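Rarkeritz raid goes live six hours after the expansion – is anybody else skipping day one?

Brovisach General Discussion > Group Content > Raids

tinpot_warden wrote:

So the schedule is up. Expansion unlocks at 10 in the morning Pacific, the Rarkeritz raid opens at 4 in the afternoon. The recommended gear score on the door is 200 over what you can walk in with if you did every single thing in the last season, and I did every single thing in the last season, as my dishes will attest.

My group of six has been together since Witodville and we are currently split down the middle. Three want to take the day off and go hard. Three, me included, would like to see the story before somebody yells the ending over voice chat. Last time we raced we placed so low the leaderboard stopped bothering with exact numbers and gave us a bracket.

What's everyone else doing?

mossbucket wrote:

Going hard. The race is the best day of the year in this game and it's the only day when the fights are a mystery. By the next morning there are four videos and a spreadsheet.

If you want the story, the story will be there on Sunday. It isn't going anywhere. It's the story in an online game, it'll be there until they delete it for disk space.

Plumb_Lucky wrote:

"It'll be there until they delete it" is not the comfort you think it is. I'm still waiting to finish the Ogundipe questline and they took the whole island out.

grelb wrote:

Skipping. The six hours thing is insulting. It means the whole first day is people sprinting past a zone the art team spent a year on so they can turn in fetch quests for gloves. I did it for the last one and I couldn't have told you what color the sky was.

mossbucket wrote:

Orange. It was orange.

grelb wrote:

It was purple. You see my point.

SaltedHalberd wrote:

I think people are getting the gear score part wrong, so let me be the boring one.

The 200 gap is for the last boss. The first encounter is way lower. If you go by how Witodville worked, you can clear the first two rooms undergeared so long as your healers are awake. What you do:

Save your daily contracts the night before. Don't turn them in. Fill all the slots.

At unlock, run the opening mission straight through, then dump the contracts at the new vendor. They pay out at the new level.

Do the three strongholds, in any order, once each. Only the first clear pays anything worth having.

Weapon first, then chest, then whatever drops. Ignore boots. Everyone gets nine pairs of boots anyway.

That gets a decent group to the door with time for a sandwich.

tinpot_warden wrote:

Do saved contracts still count? I thought they patched that.

SaltedHalberd wrote:

They said they were going to patch it. They've been saying so since I had a different graphics card.

kettle_of_fish wrote:

They DID patch it. It was in the September notes, down at the bottom under the mount fixes. Saved contracts now pay out at the level you picked them up. Please don't send people into this with a full log of worthless paper.

SaltedHalberd wrote:

That line was for bounty contracts. Daily contracts are a separate thing with the same icon.

kettle_of_fish wrote:

They have the same icon, the same vendor and the same tab. I'd love to know in what sense they're separate.

SaltedHalberd wrote:

In the sense that I tested it on my alt last night and it paid out at the high number. Picked up at low, leveled, turned in, got the high number. Try it yourself, takes twenty minutes.

kettle_of_fish wrote:

Will do. If I lose a night's dailies I'm coming back here to complain in detail.

Dorito_Regent wrote:

Regarding the original question, the trouble isn't the gap, it's that there's no cap. If you've got a team of people with no jobs and five alts each, they go in overleveled and the rest of us are racing a truck on foot. Put everyone at the same number for the first day. Turn off anything above it. Then it's about who can figure out the fight.

mossbucket wrote:

Hard no. If I grind, I want it to matter. Otherwise what was I grinding for?

Dorito_Regent wrote:

I've wondered that about you for years.

Plumb_Lucky wrote:

I'm with Regent on the cap. I don't even race, I watch. The Witodville race was dull because the winners were so far over the level that the second boss fell down before he did his thing. I had to look up what his thing was. It's a good thing! There are bells!

grelb wrote:

The bells are great and I've never once seen a group handle them properly, including mine, including last week.

tinpot_warden wrote:

Update from my group. We held a vote, it was three to three, we held it again in case someone had grown as a person, and it was three to three. Current proposal is that the racers race with pickups and the rest of us join Saturday. One of the racers has described this as "a divorce."

mossbucket wrote:

I can take your three racers if they have a healer. Our sixth dropped out. His wife read the schedule.

tinpot_warden wrote:

You want three, and you're down one?

mossbucket wrote:

I want the healer. I was being polite about the other two.

kettle_of_fish wrote:

Okay. Tested. Daily contracts pay out at the high number. Bounty contracts pay out at the low number. Same icon. I apologize to SaltedHalberd and to nobody else involved in the making of that menu.

SaltedHalberd wrote:

Accepted. Please also hover over each one before you save it. If the text says "on behalf of" it's a bounty. If it says "for" it's a daily.

Plumb_Lucky wrote:

I've played since beta and I did not know those were different words.

hexwrench wrote:

Long time reader, mostly I post in off-topic. My vote is skip day one and do it blind on the weekend with people you like. We did Witodville that way. Took us eleven hours over two nights, we got the bridge room wrong in a way I don't think anyone else has ever gotten it wrong, and I remember all of it. The race I did before that, I remember being hungry.

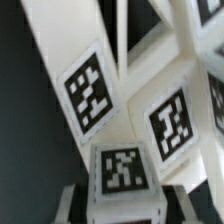
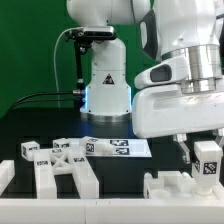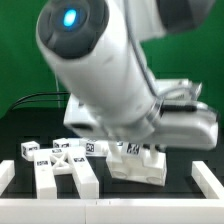

Anyway, the bridge room. If you're going in blind on Rarkeritz, agree on what to call things before you start. We had two people saying "left" from opposite ends of the bridge for most of a night. Use the colors of the banners, or the compass if your people can read a compass. Mine can't.

Plumb_Lucky wrote:

And seconding the callouts advice. We used clock numbers once and found out at the final boss that one of us had noon at the bottom.

grelb wrote:

How do you get noon at the bottom

Plumb_Lucky wrote:

He was facing the boss. He said noon was "toward me." He still says it.

Dorito_Regent wrote:

He's got a case, if I'm fair.

mossbucket wrote:

He has no case. Noon is up.

tinpot_warden wrote:

Before this becomes a clock thread, does anyone know if the checkpoint carries over if you stop after the second room? If the Saturday plan holds, we'd like to do it in two sittings. One of us has a toddler and the toddler does not respect encounters.

SaltedHalberd wrote:

Checkpoint holds until weekly reset. But it belongs to the leader, so whoever has lead when you quit has to be there when you come back. Don't give lead to the toddler guy.

kettle_of_fish wrote:

Wrong, it's saved for everyone in the group now. That was in the same notes.

SaltedHalberd wrote:

Was it under the mount fixes?

kettle_of_fish wrote:

Just above them.

SaltedHalberd wrote:

I'll test it tonight.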